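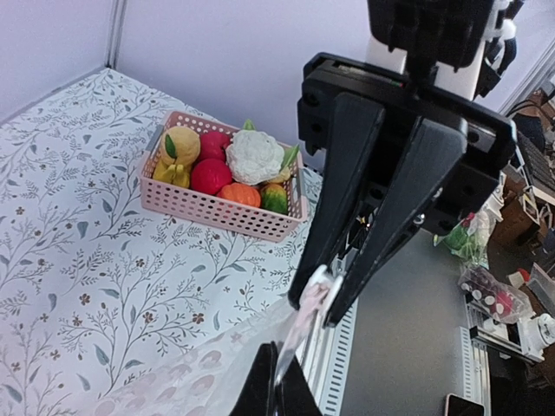 Printed tablecloth

A printed tablecloth is a table covering on which the pattern is put on the surface of the cloth after it is made. It is different from damask, where the pattern comes from the weave itself. Printed cloths are used mostly for everyday meals, and the most common patterns are flowers, vines, checks and fruit.

History

Early printed table covers were made with carved wooden blocks. The printer pressed each block by hand, and every color needed a block of its own. Later the work moved to engraved rollers and then to flat and rotary screens. In the town of Himthorpe, block printing of household cloth continued for almost 100 years after the first roller machine came to the district. The Dalsgaard works at Plollholm printed only borders in the beginning, and the center of the cloth was left plain.

Pattern and repeat

The repeat is the distance after which the pattern begins again. Vine patterns, called trailing patterns in the trade, are difficult to draw because the stem must leave one side of the repeat and enter the other at the same height. The Dalsgaard pattern books used a repeat of 29 centimeters for large cloths and 8 for napkins. 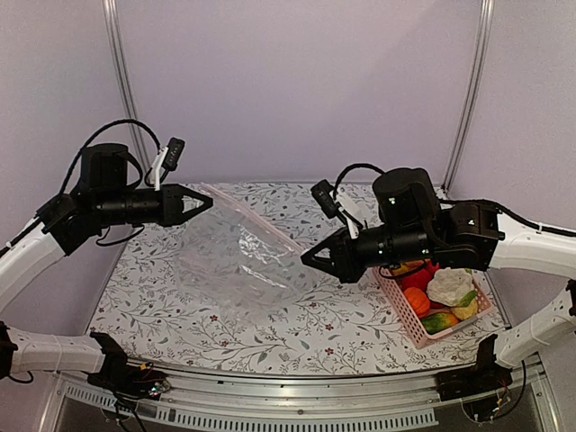
Vol. 6 – p. 100

White ground with thin stems was for a long time considered a summer style. Inger Kjærgaard, in her study of the Pleltcombe printers, writes that shops ordered it in March and returned the unsold pieces in the autumn. Darker grounds hide stains better and were sold to inns.

Care

Cotton cloths can be washed warm, but the first wash should be done separately, as some reds give off color. Ironing is done on the back side while the cloth is slightly damp. Coated cloths – those with a layer of plastic on the upper side – are wiped with a wet cloth and should be rolled for storage, for folds in the coating may crack.

See also: Block printing; Damask; Napkin; Oilcloth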